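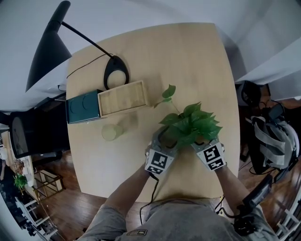 자주 묻는 질문: 손그리퍼 한 쌍 집에서 만들기

Lastonska 공유 작업실 게시판에 같은 질문이 계속 올라와서 한곳에 모았습니다. 순서는 중요도와 관계없고, 제가 덜 귀찮은 순입니다.

이게 로봇인가요?
로봇의 손만 있고 나머지는 사람입니다. 양손에 하나씩 쥐고 집안일을 하면 손동작이 기록되고, 나중에 그 기록으로 팔 두 개짜리 로봇을 가르칩니다. 로봇 팔은 아직 조립 중입니다. 작년에도 조립 중이었습니다.

프로젝트 이름 Wumow는 무슨 뜻인가요?
뜻 없습니다. 저장소를 만들 때 비어 있던 이름입니다.

그리퍼 겉면의 흑백 사각 무늬는 장식인가요?
위치 추적용 마커입니다. 카메라가 무늬를 보고 그리퍼의 위치와 방향을 계산합니다. 한쪽에 큰 것 하나, 그 아래 작은 것 하나를 붙입니다. 큰 마커가 가려져도 작은 마커가 보이면 어느 정도 버팁니다. 둘 다 가려지면 그 구간은 버리세요. 보간으로 살려 보려고 주말을 두 번 썼는데 추천하지 않습니다.

마커는 어떤 종이에 뽑아야 하나요?
무광이면 됩니다. 광택지는 조명 아래에서 하얗게 날아갑니다. 인쇄할 때 "용지에 맞춤"을 끄세요. 이걸 켜 두고 캘리브레이션이 이상하다고 글을 올리는 분이 많은데, 저도 그중 하나였습니다.

출력 시간은 얼마나 걸리나요?
제 프린터로는 한 쌍에 24시간입니다. 회색 필라멘트를 쓰는 이유를 묻는 분도 계신데, 회색이 남아 있었습니다.

왜 화분으로 연습하나요?
블록은 너무 착합니다. 잎이 넓은 덩굴식물은 흔들리고, 화분을 가리고, 가끔은 마커까지 가립니다. 사진처럼 양쪽에서 화분을 잡으면 어디가 화분이고 어디가 잎인지 사람도 헷갈립니다. 모델이 헷갈리는 것은 용서해 주기로 했습니다. 처음이라면 빈 플라스틱 화분부터 시작하세요. 흙은 서랍 레일에 들어가면 나오지 않습니다.

책상 위를 깨끗이 비워야 하나요?
저는 유리컵도, 스탠드도, 열린 상자도 그대로 둡니다. 실제 집 책상이 그렇게 생겼으니까요. 다만 음료가 든 컵을 팔꿈치 반경 안에 두는 것은 본인 책임입니다.

케이블이 자꾸 걸립니다.
걸립니다. 왼쪽은 케이블을 아래로 늘어뜨리고, 오른쪽은 스트랩과 함께 몸 옆으로 내리는 것이 지금까지 제일 나았습니다. 무선화 계획은 Iturra 브랜치에 있습니다. 계획만 있습니다.

동작은 몇 번이나 기록해야 하나요?
한 가지 동작에 50회부터 해 보세요. 저는 화분 옮기기만 1,024회를 모았는데, 숫자가 예뻐서 거기서 멈췄습니다. 후반 기록은 제 자세가 무너져 있어서 품질이 좋지 않습니다. 팔이 아프면 쉬는 편이 데이터에도 좋습니다.

손가락 패드가 미끄러집니다.
실리콘 패드를 2mm 두께로 바꿔 보세요. 고무장갑을 잘라 붙이는 방법도 있습니다. 접착면은 먼저 알코올로 닦으세요. 양면테이프는 첫날만 믿을 만합니다.

Lanex 보드 말고 다른 것을 써도 되나요?
됩니다. 시간 동기화 부분만 직접 고치시면 됩니다. 양손의 시계가 어긋나면 오른손이 미래에서 움직입니다.

완성품을 팔 생각은 없나요?
없습니다. 팔면 고쳐 드려야 합니다. 도면과 부품표는 저장소에 있고, 나사 길이가 틀린 곳을 찾으면 이슈로 남겨 주세요. 답은 대개 밤 11시 넘어서 합니다.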